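Music apps should cost money once

I paid for Lirketti in November, the week it came out, and I have opened it most days since. It is a looping app with four tracks, a decent reverb and no account to sign up for. The price was a single payment. I wish more developers would go back to selling that way. 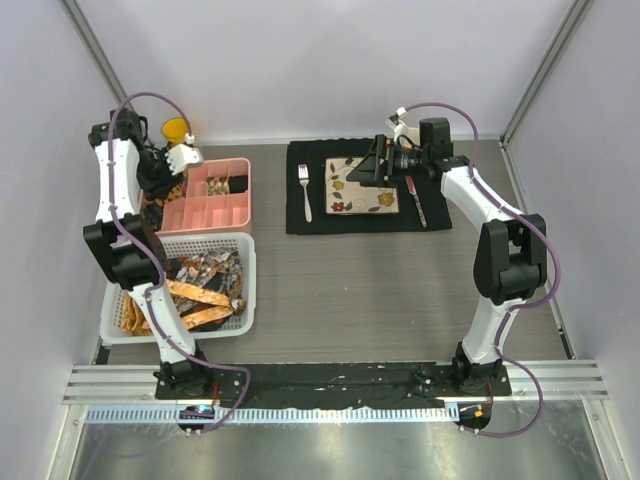

Subscriptions make sense for a streaming service, where new records arrive every week. An instrument is different. My old Bromard keyboard still plays the same as it did when I bought it, and I don't owe anyone for February. If Lirketti adds a sampler next year, charge me for the sampler and I will probably buy it.

Sointu Hakala
February 20, 2023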